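Rukar Grasp Planner 2.4

Planning and force control software for two-arm robots that handle soft fruit. It sets a contact limit for each finger and keeps both arms on one shared timeline. 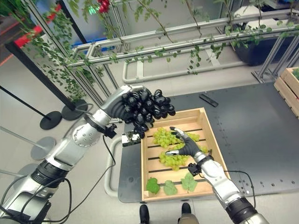
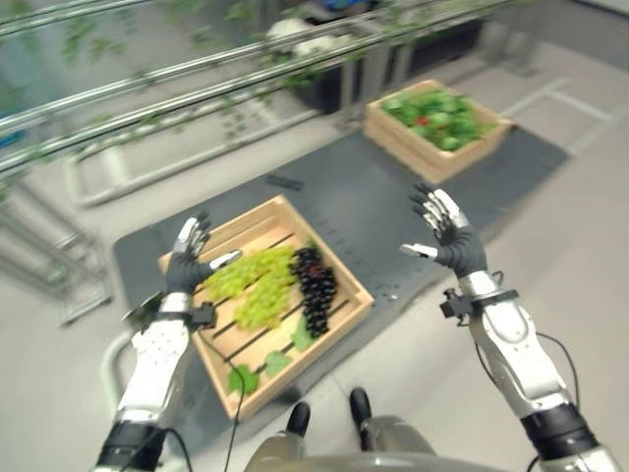
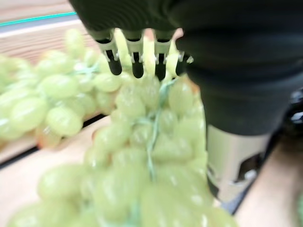
Handling bunches of grapes with the Rukar planner.

Logs: 2,000 grasps kept by default
Licence: 12 months, up to 10 seats
Trial: 60 days
Release: June 2024
Sales and support: Ailbhe Foley, Silville office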